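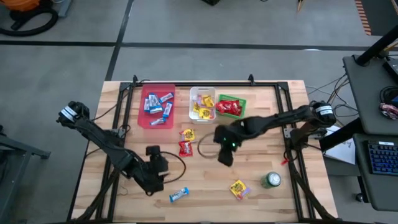

Sorting is the dull task, and Sewwandi Khan picked it for that. Her Bridine policy learns from 600 two-arm demos - no object labels, no hand-tuned grasps. Candy bars go in the red tray, yellow packets in the white basket, red ones in the green. Then the hard part. New wrappers, 5 tries each.

Yolotzin Trujillo ran the baselines. 3,835 trials, most of them overnight. Older method kept stalling when both arms wanted teh same packet. Bridine yields, waits, goes again. Paper due in November.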